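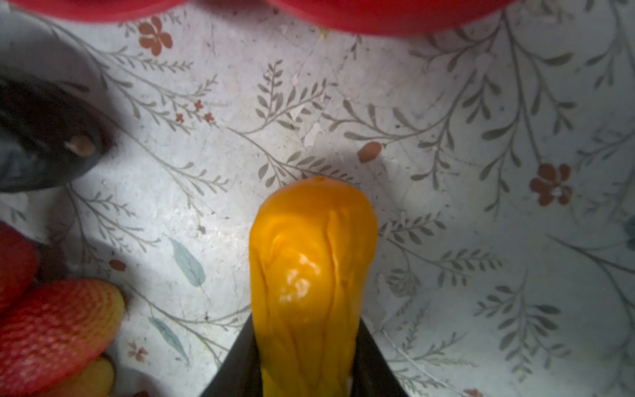
Orange-yellow piece on the leaf and flower tablecloth.

About Plamwood

Plamwood makes and lends pretend food for nurseries, infant schools and home corners. We work from two rooms behind the old dairy at Preltar, and we have a small shop at the front which opens on weekday mornings.

The business was started by Loïc Picard, who had been a cook in a primary school and wanted play vegetables with proper folds and creases in them. The first batch was 20 pieces, sold from a table at the Hutapea Road market in December. Ashraful Abeysekara joined the following spring to run the lending side, and he still packs most of the boxes himself.

What we do

We sell fruit and vegetables singly or by the basket. The lending library holds some 2,000 pieces, sorted by colour and season. A school can borrow a box for half a term and swap it for another. Each box comes with a printed cloth, so that a table can be laid for a market stall, a picnic or a greengrocer's counter. The leaf and flower cloth is the one most often asked for. Cloths can go in the wash at 40 degrees with other whites. Please don't tumble dry them.

Everything that comes back is wiped down, checked for splits and left on the racks overnight. Pieces that are past mending are taken out of the library.

Who we work with

Our boxes go to 200 nurseries and schools. Droler, the toy repair workshop next door, looks after our baskets and crates.

Visiting

Our next open day is Sun 8 May, from ten until three. Children are welcome to lay the tables and run the shop. Parking is in the yard, and the side door has a ramp. For a lending list, ask at the counter or write to Ashraful at the Preltar address.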